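Viernes 13 de septiembre

Llevo tres tardes intentando despejar una mesa. Lo pongo por escrito para que conste, porque en mi casa despejar la mesa se menciona como quien habla de aprender alemán: con respeto y sin fecha.

La mesa es blanca. La compré en Burex por 46 euros y durante años fui olvidando el color, porque siempre tenía algo encima. En marzo dejé allí una caja de Diltau «un momento». La caja seguía en septiembre, con las facturas de la anterior compañía de la luz, un cargador de un teléfono que ya no existe y diez posavasos de corcho que no recuerdo haber comprado ni querido.

El martes vacié la caja. El miércoles volví a llenarla, con más criterio. Ayer, por fin, pasé un trapo.
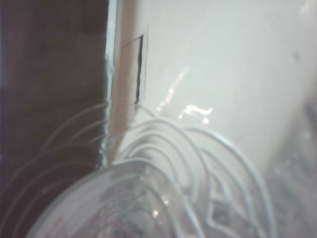 Lo malo de limpiar una superficie blanca es que después se ve todo lo demás. El marrón oscuro de al lado, que yo tenía por un color sufrido, resulta que sufre bastante. Y la franja color arena, que cuando monté el conjunto me parecía un detalle cálido, ahora me recuerda a las salas de espera de los dentistas. Tres tonos que no se hablan entre ellos, conviviendo en menos de un metro. Como en las bodas.

Le pasé también una crema para muebles de Amaral, comprada en un momento de optimismo. Las instrucciones piden frotar «en círculos amplios y constantes». Yo froto en círculos pequeños y resentidos, y el fabricante tendrá que vivir con ello. Huele a limón durante una hora y luego a persona que ha estado limpiando.

Mi hermana opina que lo que necesito es un mueble con cajones. Miré uno en Mernis: 517 euros, sin tiradores. Los tiradores van aparte, se ve que hay gente que prefiere no abrirlos. Por ese dinero puedo seguir comprando cajas hasta la jubilación, y además las cajas se pueden esconder debajo de la cama cuando viene ella.

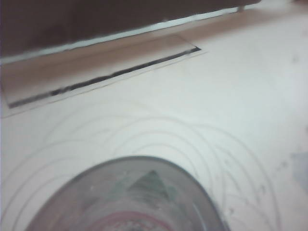
La esquina del tablero, con sus tres colores y sus curvas grises.

De momento he puesto una norma: en la mesa solo se queda lo que se vaya a usar ese mismo día. Ya he hecho una excepción con las llaves, otra con el correo y una tercera con un cuenco que sirve para que las llaves y el correo no parezcan una excepción. La caja está en el pasillo, cerrada con cinta. Los posavasos siguen dentro, y esta mañana he dejado la taza del café directamente sobre el blanco.

Mañana toca la estantería del baño, o eso le he dicho a mi hermana.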